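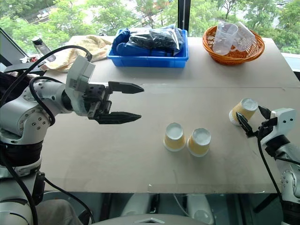
Jornada de puertas abiertas en el tostadero Gezer

¡Qué mañana más buena! Llegamos a las 10, con el patio ya oliendo a café, y nos recibió Sinan Güneş, maestro tostador de la casa. Tuestan lotes de 20 kilos en una máquina preciosa y ruidosísima, y cuando el grano empieza a crujir hay que callarse para oírlo (yo no pude, claro).

En la cata probamos dos mezclas, Larkotine y Fadton. La primera sabe a ciruela. Me llevé 500 gramos y en junio vuelvo a por más.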